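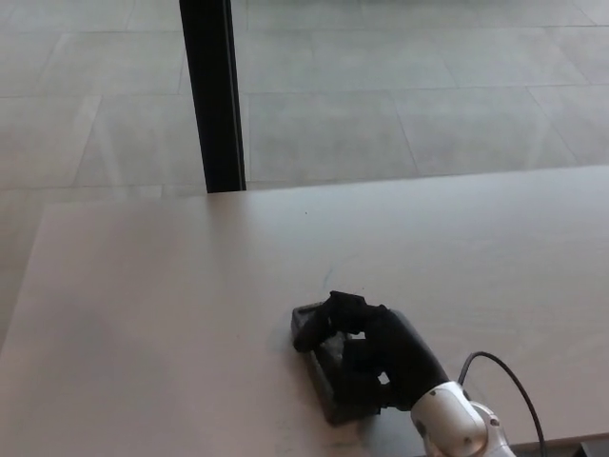
Flekska: Roboterhände übernehmen das Umsetzen der Schalen

Flamton – Beim Verpackungsbetrieb Flekska arbeitet seit November ein Robotersystem der Firma Giden in der Vorbereitung. Es greift die flachen Schalen, in denen Kleinteile zwischen den Arbeitsplätzen weitergegeben werden, und legt sie für den nächsten Schritt bereit. Bisher haben die Mitarbeiterinnen und Mitarbeiter diese Arbeit von Hand gemacht, in der Frühschicht und in der Spätschicht.

Nach Angaben des Betriebs werden in der Vorbereitung pro Schicht 2550 Schalen bewegt. Davon hat das neue System zuletzt 2057 übernommen, den Rest erledigen weiterhin Menschen. Es handelt sich dabei vor allem um Schalen mit empfindlichem Inhalt oder mit beschädigtem Rand, die der Roboter noch nicht sicher genug greift.

Die Hand des Roboters hat bewegliche Finger und ist der menschlichen Hand nachgebildet. Flekska hat sich für diese Bauart entschieden, weil die Schalen nicht alle gleich sind und auf dem Tisch auch einmal schräg liegen dürfen. Ein früherer Versuch mit Sauggreifern wurde nach zwei Monaten beendet. Damals musste jede Schale genau ausgerichtet werden, und das kostete mehr Zeit, als man gewonnen hat.

Für die Beschäftigten hat sich der Arbeitstag deutlich geändert. Wer früher die ganze Schicht am selben Tisch stand, wechselt jetzt zwischen der Kontrolle, dem Nachfüllen und der Betreuung der Anlage. Entlassungen hat es nach Auskunft der Betriebsleitung nicht gegeben, und eine Vereinbarung mit dem Betriebsrat schließt solche für die Dauer der Einführung aus. Zwei Stellen, die durch Ruhestand frei geworden sind, wurden allerdings nicht wieder besetzt.

In der Belegschaft ist die Meinung geteilt. Viele begrüßen, dass die immer gleiche Bewegung wegfällt, die bei manchen zu Schmerzen im Handgelenk geführt hatte. Andere beklagen, dass sie jetzt öfter allein arbeiten und weniger Gelegenheit zum Gespräch haben. Auch das Tempo ist ein Thema: Der Roboter legt die Schalen in gleichmäßigem Takt ab, und an den folgenden Plätzen fühlt man sich davon gedrängt. Der Betriebsrat hat deshalb verlangt, dass die Beschäftigten den Takt selbst verändern können – diese Möglichkeit soll mit der nächsten Fassung der Software kommen.

Die Schulung führt das Unternehmen Majumder durch. Sie dauert zwei Tage und findet während der bezahlten Arbeitszeit statt. Behandelt werden das Anhalten und Wiederanfahren der Anlage, das Melden von Störungen und die einfache Reinigung der Finger. Reparaturen am Arm bleiben dem Kundendienst von Giden vorbehalten.

Über einen zweiten Arbeitsplatz dieser Art will Flekska erst entscheiden, wenn die Erfahrungen aus beiden Schichten ausgewertet sind. Bis dahin bleibt der Tisch für die Handarbeit in der Vorbereitung bestehen.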